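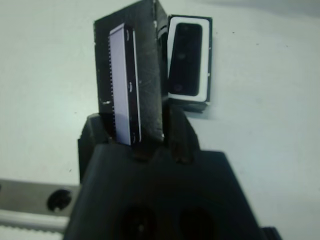 Ticket 618: Label printer drops off the network after idle

Home Tickets Known Issues Downloads Contact
Aug 11, 2024 – Hasstead Support Desk
2 min read

Status: open, workaround in place
Site: Cletside
Software: Porkent print server, build 777

Reported: the label printer at the packing desk prints normally in the morning, then stops accepting jobs after a long break. The queue shows "sending" and never clears. Power cycling the printer brings it back until the next idle period.

Checked first: cable, wall port and switch port. Swapped the cable for a known good one. No change. Link light stays on while the printer is unreachable, and ping fails from the server and from a laptop on the same switch.

Turned off the sleep timer in the printer menu. The fault came back after 26 minutes idle. Repeated the test and got the same interval, so a timer is still running somewhere.
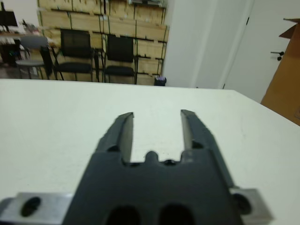
Next looked at addressing. The printer was set to DHCP with a reservation, but the reservation had been entered against the old network card, replaced in December. The printer was taking an address from the general pool and the server was still sending to the reserved one after each renewal.

Corrected the reservation and restarted the print service. Idle test passed 2 times. On the third the queue stalled again, although ping now works throughout – a different fault from the first.

Workaround: set the Porkent port to raw mode and turn off status polling. Jobs print, but the low-label warning no longer reaches the desk.

Log files sent to Çınar, who supply the printer firmware. Waiting on a reply. Do not update the firmware at Cletside until this ticket is closed.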